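The drawer of other people's languages

13 February 2020

I have been learning Italian for long enough that it has become embarrassing to mention. People assume that if you've been at a thing for years you must be able to do it. I say I'm learning Italian, they say oh lovely, say something, and I tell them that the boy eats an apple. Then we all look at our drinks.

My streak on Buledex stood at 400 days last week. The app sent me a little cartoon owl-ish creature in a party hat and told me I had learned 2,348 words. I would like to see the list. I can vouch for apple, boy, and a surprising number of terms for railway furniture, but if I know 2,348 words in Italian then most of them are keeping very quiet.

The trouble started on Monday, when I rang Benedetta Bassi. Benedetta used to live two doors down from my sister and now lives outside Bergamo, and she has offered to let me practise on her, which I'd put off for months on the grounds that I wanted to be good first. I had prepared. I had a page of notes. I had a joke, even, about the weather.

She picked up and said something. I have no idea what. It was one long warm noise with a question mark on the end, and I replied, with real confidence, "Thursday." It wasn't Thursday and I don't believe she'd asked.

We went on like that for half an hour. She is a kind woman and she slowed down for me, and then she slowed down again, until she was speaking at the rate you'd use to calm a horse. I told her I was hot, except that I used the wrong verb and told her something else. She laughed until she had to put the phone down on the worktop. I could hear a tap running and a dog.

What I hadn't understood, after all those days of tapping on pictures of fruit, is that recognising a word and finding one are different jobs. On the app the word is sitting there with three of its friends and you only have to point. On the phone you're in a dark cupboard feeling about for it, while somebody waits. I know perfectly well what spoon is. I've been shown spoon a hundred times. Asked for spoon, I produced umbrella.

So I've made some changes. I've kept the app, mainly out of vanity about the streak, but I've cut it to five minutes with my toast. The rest of the time I talk to myself. I go about the house narrating, which my husband describes as like living with a very slow football commentator. I am washing the cup. The cup is clean. Where is the other cup? He has started answering in Welsh, of which he has nine words, all of them rude or to do with buses.

Laundry turns out some decent material. There's sheet, blanket, sleeve, fold, and a whole family of verbs for spreading, creasing and smoothing that I'd never needed before and now use constantly. I spent a good ten minutes on Tuesday telling an unmade bed what I intended to do to it. I still can't say "fitted sheet" and have settled on a phrase that I think means "the sheet with the corners that are angry". The blue cloth is on the bed. Somebody is pinching the blue cloth. That second one took me three goes and a dictionary.
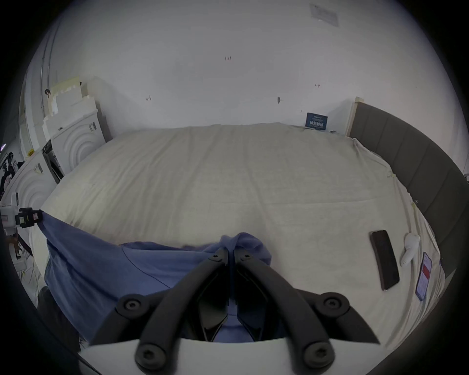

Things I have bought and not used

First, the grammar. It's by Gratmont, it weighs as much as a cat, and it has a chapter on the subjunctive that begins by telling you not to worry. I've read that opening paragraph several times and worried more on each occasion.

Then there are the flashcards. I bought a boxed set of 100 from the Flotia stall at the book fair in May, and they're very handsome, and they're held shut by a ribbon I can't retie. I've opened them once. They live on the landing.

I also have 2 audio courses, both half finished at precisely the same lesson, the one where a man called Marco tries to return a pair of shoes. I've never found out if he got his money back. I suspect the shop was in the right.

The one thing I have used to bits is a children's picture dictionary that came with a bag of books from next door. It's meant for six-year-olds. It has a double page of a farm, a double page of a harbour, and a hospital in which everybody looks thrilled. I take it into the bath.

I'm ringing Benedetta again on Sunday. She says I should bring a topic, so I'm going to tell her about the sheet.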